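I have been to a lot of shows in my life, and the older I get, the more strongly I feel about one thing that has very little to do with music. I think the encore is broken, and I think the artists I love most should be the ones to drop it.

Let me back up. I saw Awuor Athumani play in Plolport in January, my fourth time seeing her, and she was wonderful. She did nearly all of "Brivia" front to back, which is still the record I put on when I clean the kitchen, and she told a long story about her uncle's radio that I'd never heard before. Then she said good night, waved, and walked off without having played "Lornero." Come on! She was always going to play "Lornero." There were 1569 of us in that hall and every one of us knew it -- the people in the balcony didn't even stop putting their coats back down.

So we clapped. We clapped until my hands stung, the lights stayed low, a guy came out to retune a guitar (a dead giveaway), and back she came looking surprised. It's a little play we all put on together, and I've gotten tired of my part in it.
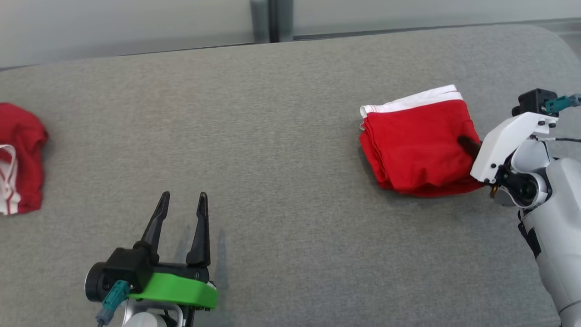 Red for the Athumani fans, as ever.

I know the argument on the other side, because my sister makes it every time we drive home from one of these. She says the break builds things up, and that the band needs a drink of water. Fine, drink the water! Drink it on stage and tell us another story about the uncle. I paid 138 dollars for my seat and I would have happily watched her drink a whole pitcher.

What gets me is that an encore used to be a real question. The crowd asked for more, and the singer could say yes or no. My dad saw Koech back when they were playing union halls, and he swears they came out again with nothing left to play, so they did their opening number a second time, faster. He still talks about it. I can't imagine anyone talking that way about songs 15 and 16 on a printed set list.

It also does something odd to the songs themselves. "Lornero" is a quiet song, really. It's just her and the piano for the first two verses, and on the album it sits right in the middle, where it gives you a rest. Stick it at the very end, after all that stomping, and half the room is filming and the other half is thinking about the parking garage. I'd love to hear it fifth or sixth some night, with no warning at all.

A few of the smaller acts I follow have quit doing it. They say "we've got two more, and then we're done," and they play the two, and they're done. The first time I ran into that I felt cheated for maybe a minute. Then I noticed I'd listened harder to those last two songs than to anything else that night.

Will Athumani ever do it that way? Probably not on this tour, with 12 dates left and the lights all programmed. I'll be at one of them anyway, clapping like a fool until she comes back out.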